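Plumolum Studios – Kitchen and Shared Spaces Meeting
Minutes, 11/01/2024

Present: Diarmuid Ó Conaill (chair, because he brought the biscuits), Ulises Apaza, Marg from upstairs, Teneille, Col, and me on the laptop.
Apologies: both of the letterpress people, who are at the Pedulside market.

We started late as the urn was still coming up. I've tidied my notes a bit but left in most of what got said, so if I've got you wrong, yell out before the next one.

1. Last minutes

Accepted. Col wants it recorded that he did return the good scissors. Recorded!

2. Money in the tin

Diarmuid has been through the tin and the account and we have $573 for shared spaces. The new tap is paid for. The quote from Lunditz for replacing the whole bench came in at $1,220, and everyone had a bit of a laugh and moved on. Marg asked whether they'd do just the end where it's swollen, and Diarmuid will ring and ask.

3. The card wallet

This took up most of the meeting, so get comfy. For anyone new, the card wallet is the beige one with the white stitching and the pale blue plastic sleeves inside, and it's where we keep the cards everybody shares: the hardware trade card, the library one, the coffee cards from Ríos, and the after-hours number for the plumber. It lives over at the tiled wall, or it's meant to. Over the break it turned up in the cutlery drawer, in the pocket of somebody's apron, and once on top of the kiln room fuse box.

I said I'm very fond of it and would like it to have a proper home. It's a nice slim thing, it opens out flat enough to flick through and you can get a card out with floury hands without dropping the lot. My one gripe is that we've been cramming cards into whichever sleeve is nearest, so you go looking for the plumber and get a free flat white.
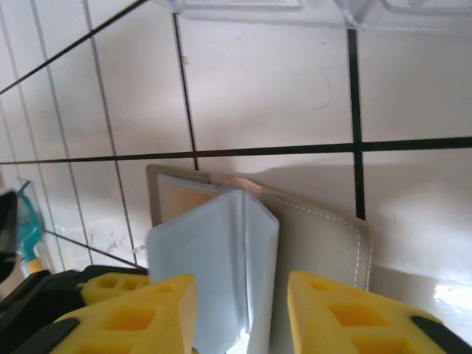

Ulises said he'd be happy to see the back of the whole wallet, and couldn't we just put a hook up for each card and be done with it? He's lost the trade card in there twice and reckons plastic sleeves stick together the minute there's any steam about. Teneille said hooks would mean punching holes in everything and the library would have a fit. Ulises said fair enough about the library but he's standing by the steam.

We went back and forth on it for a good while. Where we landed:

The wallet stays until March and then we look at it again.
One card to a sleeve, with the emergency numbers at the front and the coffee cards at the back.
Anything expired gets cut up. Col found a pool pass in there from before the pool closed.
I'm writing out a fresh contents card, in capitals, as requested by those of us who have left our glasses at home.

Marg also asked that we stop using it to hold receipts. Receipts go in the tin, folks. Diarmuid had to peel 13 of them apart when he did the books and he was quite polite about it, considering.

4. The tiled wall

Carried over from last time. I love that wall, I'll say so up front. Plain white tiles, dark grout, and it makes the whole corner feel clean even when the rest of us are up to our elbows in clay. There was a suggestion in the box (unsigned, but in green ink, Teneille) that we paint it a "happier colour". We had a vote by hands and the paint idea went down, though we agreed a tea towel or two on a rail could brighten things up.

Col is worried about the grout. He gave the low section a scrub before Christmas with the old brush and thinks the stiff bristles are a bit rough for it, so from now on it's the soft brush and warm water with a drop of dish soap.

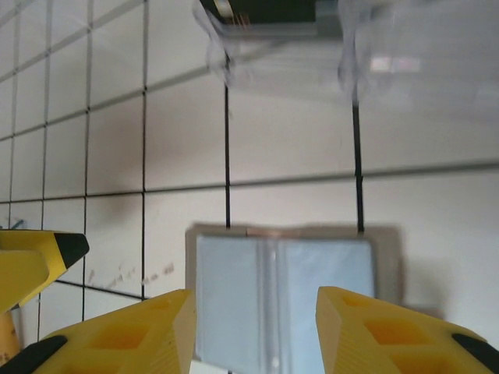
He'd also like us to stop sticking things to it with whatever tape is lying about. The strong stuff leaves a gummy mark and he's the one who ends up with the eucalyptus oil and a rag. Agreed that notices go on the corkboard by the door, and anything that has to be on the tiles gets the removable strips. I'll buy a packet out of the tin. Marg has a roll of the paper kind at home and will bring it in for labels.

Nobody is to drill into the tiles without asking the group first. Ulises said he was only measuring.

5. Cleaning roster

We need two names for the wipe-down each week and at the moment we mostly have me. Teneille and Col are going to pair up, Ulises will go with Marg, and Diarmuid is with me. The letterpress people get whatever is left over, which is what happens when you miss a meeting. Sponges get squeezed out and stood up to dry, please, and the one for the sink is never used on the tiles. 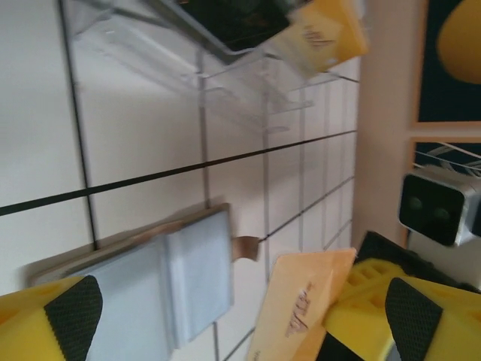
We also talked about where the bits and pieces should go once they've been wiped down, as half the mess at that end is just stuff without a spot. Marg would like a basket. Diarmuid would like fewer things. I put in a word for using what's already up there, because the clear holder on the tiles is handy and you can see straight through it, so it never makes the wall look crowded. Everyone was fine with that provided it doesn't turn into another junk drawer. The wallet can go there for now, and if it gets splashed we'll try the other end of the wall.

6. Other business

Teneille is after egg cartons, the cardboard sort.
The fridge gets cleared the night before the next open studio. Label your lunch or say goodbye to it.
Ulises has offered to fix the wobbly stool and has been thanked in advance, for the third meeting running.
Marg's grandson is selling raffle tickets and the book is by the kettle.

Actions
Diarmuid: ring Lunditz about the end of the bench.
Me: contents card, removable strips, new roster on the corkboard.
Col: soft brush, and hide the old one.
Marg: paper tape.
Ulises: stool.

Next meeting will be in March, same spot. Teneille is bringing the biscuits.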